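A small drawing table in Ostemmont

The Trellstead workshop opens at four on Friday, and when I came there the owner was still putting paper on the tables. She has run the drawing hours for 6 years, first in her own kitchen and now in two rooms above the Sarell bakery.

I asked her what a person needs to begin. "Very little," she said. "White paper, something to draw with, a cup. People arrive with a big box and they spend the first half hour choosing." She prefers that they choose one color and stay with it — red is her favorite, and she admits that she buys too much of it.

The cups are plastic, the kind that one buys for a birthday party. She tried glass jars before, but they were heavy and children pulled them over. The trays came from Mabuza, a shop which closed in August. "I took 44 of them, all the colors that other people did not want. I thought it was too many. Now I have maybe half."

We spoke also about how to hold a thing for drawing. Her teacher was strict in this matter and she is not. "Some hold it very straight, like a candle. I was told it is wrong. But you see the point well, and you press less. I let them do it."

What does she do with the finished sheets? She laughed and showed me a cupboard. The last number written on the back of a sheet was 639, and she wanted to find a bigger cupboard before winter.

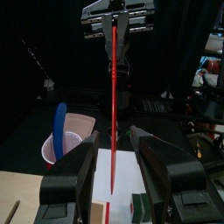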